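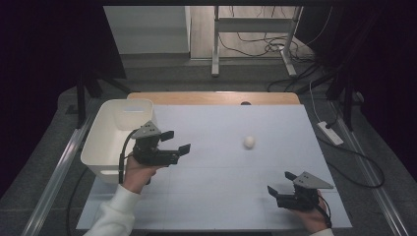

Progress report, Gastico bimanual station, January
Prepared by Libor Danko for Estela Sepúlveda

Status

The station has been in service for the full reporting period. 212 sessions were recorded with the two hand-held grippers, of which 19 were rejected at review. Most rejects trace to the left gripper, where the finger opening reported by the encoder drifted from the measured opening during longer sessions.

Maintenance

Petrică Văduva stripped the left gripper and found the encoder magnet seated low on its shaft. It was reseated and bonded, and the zero point was taken again with the fingers fully closed. Drift after 20 open and close cycles is now below the limit in the work plan. The right gripper was checked the same way and needed no change.

Cable strain at the handle remains the main wear item. One connector was replaced on the right unit. Stela Căpraru is testing a longer service loop so that the operator's wrist does not pull on the plug at full reach.

The screws holding the triangular top plates are now checked for torque at the start of each shift. A loose plate shifts the tracking reference and spoils every recording until it is found.

Calibration

The table calibration was repeated after the side rails were re-tightened. Session 1054 is the first under the new values. Earlier sessions keep the old file and should not be mixed with later ones in training.

Open items

Spare encoder boards from Cloltside have not arrived. Sizwe Swanepoel has asked for a delivery date.
Floor cabling behind the station still has to be routed and labeled.
The written procedure for re-zeroing is in draft and goes to the Rasimham site for review in February.

No change to the budget is requested.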